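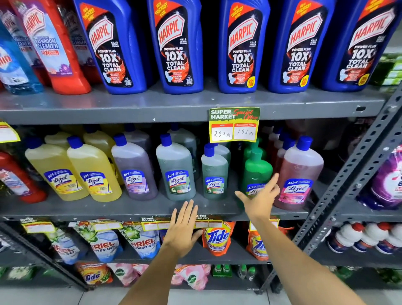 One reader wrote in after my last piece on school robotics to say that tidying a shelf sounded like a chore for a Saturday casual, and could the kids please go back to building things that kick soccer balls? I read that out to the captain of the Oltside student robotics club when we finally sat down to talk, and she laughed so hard she had to put her tea down.

"We did the soccer one," she said. "Two years in a row! It's easier than this. The ball's round and it's always the same ball."

She's in her last year at school and has run the club since August. There are 12 of them now, up from a handful, and the whole lot have thrown themselves into one project for the Fledport student challenge – teaching an arm to straighten up a supermarket shelf. They chose cleaning products. I asked why on earth you'd pick those, and got a very long answer about necks.

"So a toilet cleaner bottle has a bent neck, right? It leans off to one side. If you work out where the middle of the bottle is by looking at the top, you're wrong every time. And then the floor cleaner is a completely different shape, and the detergent is in a pouch, and a pouch just sort of slumps."

Before anything gets near the arm, the students work through each task by hand. One hand on the shelf edge, the other on the bottle, and they talk about what each is doing. I'd never thought about my own left hand in the supermarket, but I've been watching it ever since (my partner is sick of hearing about it).

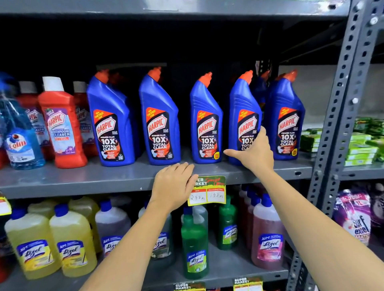

Photo: Oltside Student Robotics Club

"People steady themselves," the captain told me. "You put one hand down on the lip and then the other one goes in. We had a big argument over whether the robot needs to do that. It's bolted to a bench, it's not going to fall over. But half of us reckon the resting hand tells you how far away the shelf is."

Who won the argument? "It's still going. There's a spreadsheet."

There are a lot of spreadsheets. The group set itself a target of 2,000 labelled grasps by the end of term and sailed past it, finishing on 2,546. Then they went back through and threw out 252 of them, mostly over labels that two people couldn't agree on. She looked a bit pained telling me that. I would've been too.

The arm is a second-hand Lehner, and it's run through a program called Plandis that the younger members seem to have picked up in an afternoon. The captain says it took her three weeks and she still keeps a page of notes taped inside her laptop lid. She's happiest with the vision side, where her pet problem is colour. A whole row of floor cleaner can share one brand and cap colour and change in the liquid and the label artwork, so yellow, purple, green and pink all have to count as the same shape of thing. 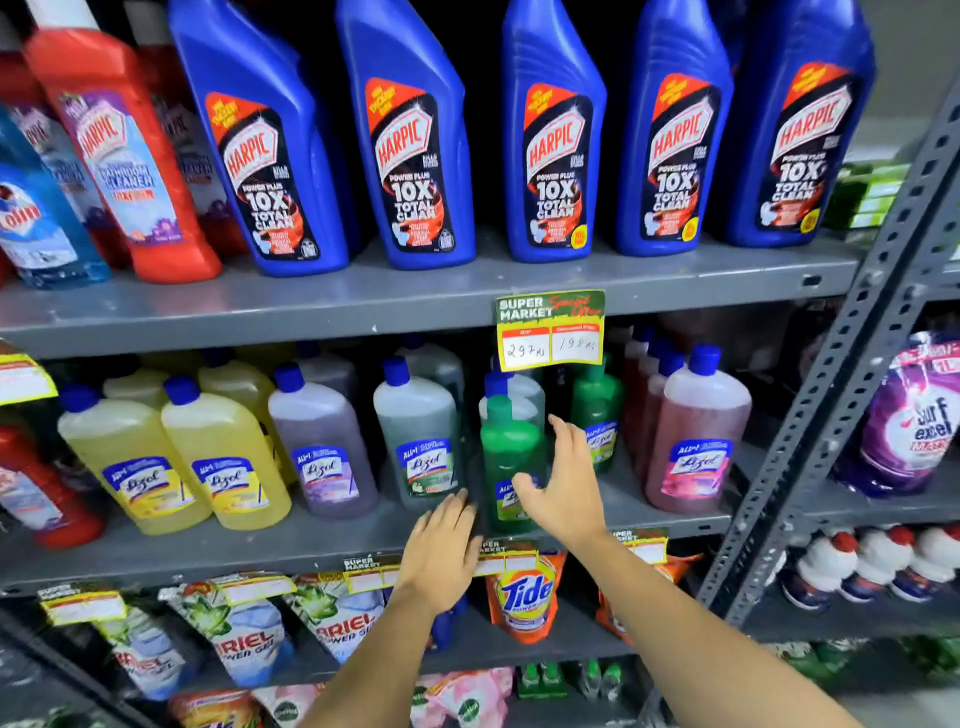
"And then you've got the ones at the back," she went on. "You reach for a green one and there's another bottle right behind it. A person just slides their fingers around. Our gripper goes in square and shoves everything. The first time we ran it we lost the entire back row, and the year eights cheered."

They've since taught it to come in slower and from the side, and she reckons it knocks over far fewer. Price tags are the next headache. They hang down off the lip in front of the bottles underneath, and the arm treats a bit of card like a brick wall. One camp wants to teach it to ignore tags altogether. The other camp, which includes her, wants it to read them.

I asked what she'd say to my reader, the one missing the soccer.

"Come and have a go! Seriously, we're there every Tuesday after school. Bring a bottle with a weird neck."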